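# Ticket: replacement fingers and the second gripper, what to buy and when
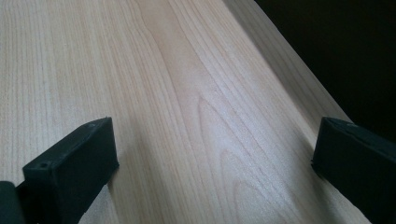
*6 min read*

**Status:** open, waiting on a quote
**Raised:** 7/18/20
**Area:** Equipment / purchasing
**Priority:** medium (creeping up)

Right, I'm opening this again as a proper ticket because the old one had turned into me arguing with myself about postage. The short version is that we've got one hand-held gripper, we need two before the August block of collecting, and the spare fingers I ordered for the first one don't sit properly. So it's half a fault and half a shopping list, and I'd like to keep both in one place if that's all right with everybody.

Those are plain black fingers over the bench top, the pale wood with the big pointed arches in the grain. It's the surface we do most of the tabletop work on, so anything I say about grip or reach below assumes that bench and nothing fancier.

## The fault bit

The spares came from Cilico. I ordered two pairs, one pair for use and one for the drawer. Both pairs have the same trouble: when I do the screws up tight, the left finger leans in a touch at the tip, and when I back the screws off until it stands straight, it wobbles. Neither is any good for picking up thin things like cards, which is most of what we've got on the list (cards, lids, teaspoons, the usual).

What I've tried so far:

- Swapped left for right. The lean stayed on the left, so I'm fairly sure it's the mount and the finger together.
- Cleaned the mounting face. There was a bit of old glue on it. No change, sadly.
- Put a paper shim under the finger. Much better! Lasted one afternoon, then the paper squashed.
- Put a strip cut from a drinks can under it. Better again and still holding, but I don't want to plan a budget on drinks cans.
- Put the original fingers back on. Straight as anything, though the pads are getting worn.

So the gripper works, and the originals will do for now. What I can't do is say yes to an order for more of the same spares until somebody at Cilico tells me whether they changed the drawing. I've emailed them twice. First reply was a form thanking me for my interest. Second reply asked for the order number, which I sent, and then it went quiet.

## The buying bit

I've got 2000 pounds to play with for this round, and that has to cover the second gripper, its fingers, delivery and whatever small stuff we forget. I had it in my head that we had more than that, but part of the pot went on the trolley in spring and I'd forgotten to take it off my sheet. My own fault.

Three ways I can see of doing it:

**Plalodar, complete unit.** It comes built, with fingers and a case. The price leaves us with 170 pounds spare, before delivery. I like it because I wouldn't have to put anything together, and I like the case. I don't like that their fingers use a different mount, so we'd be keeping two sorts of spares in the drawer and somebody (me) would fit the wrong ones at the worst moment.

**Cilico, same as we've got.** Cheaper, and everything swaps between the two. But see above. If the mount really has changed then everything *doesn't* swap and I've bought myself the same lean twice over.

**Ultine, parts kit.** Cheapest by a good way. You get the body and the hardware and you sort out your own fingers. I did price up having fingers made and it came to 90 pounds a pair, which made me sit down for a minute, but if they fit both grippers it starts to look all right. The catch is my time. I reckon on a weekend to build it and another one to find out what I did wrong.

I keep going back and forth. Yesterday I was all for the kit. This morning I read the build notes again and went off it a bit (the wiring page refers to a diagram that isn't in the file).

## Things I forgot to budget for last time

Writing these down so they go in the sheet from the start:

- Delivery. Plalodar want a signature, so it has to come on a day I'm in.
- Screws. The tiny ones. They go under the bench and they are never seen again.
- A second hex key that fits, with something bright tied round it.
- Spare pads, if the fingers we choose take separate ones. Ultine's own do, I think, though the page isn't clear.
- A second camera cable. The current one only behaves if you don't look at it funny.
- Something to put on the wall side of the bench to stop things rolling off the back. A bit of batten would do.

I'd like to hold back a small amount for the batten and the screws whichever way we jump, so please don't anyone spend the leftovers.

## Update 1

Maillard have come back to me! I'd asked them only about having fingers made, and they've offered to measure one of our originals and copy it, both sides, if I post it to them. They'd want it for a week. That's a nuisance, as we'd be running on the leaning spares with the drinks can shim while it's away, but I tried a whole morning on the shim just now and it was fine for everything except the cards. I've shuffled the list so the mugs and the boxes come first and the cards wait till the finger's home.

Their price is a bit under the one I had before, for the same number. They did also ask whether we wanted the tips squared off or rounded. Squared, please, same as now. I've told them soft corners are fine, as it's the flat inner face that matters to us.

## Update 2

Cilico replied. They say the mount "was revised" and they'll swap my two pairs for the older kind if they've got any left on the shelf, and refund me if they haven't. No date given. I've asked for one. I've also asked whether a new complete unit would come with the new mount or the old one, and that's the answer I'm waiting on, as it decides the whole thing really.

If it's the old mount, I'd say buy the Cilico and have Maillard make one extra pair. If it's the new one, I'm leaning (sorry) towards the Ultine kit with Maillard fingers all round, so that both grippers take the same part and the drawer stays simple. Plalodar drops to third either way, though I'll miss that case.

## To do

- [x] Email Cilico about the mount
- [x] Get a price from Maillard
- [ ] Post one original finger, tracked, in a box with some actual padding
- [ ] Ask Ultine for the missing wiring diagram
- [ ] Fix the trolley line on the budget sheet
- [ ] Order screws now, whatever else happens
- [ ] Decide on the second unit in time for August

Leaving this open. If you've used the Ultine kit and got on with it (or didn't), please stick a note on the ticket before I press the button.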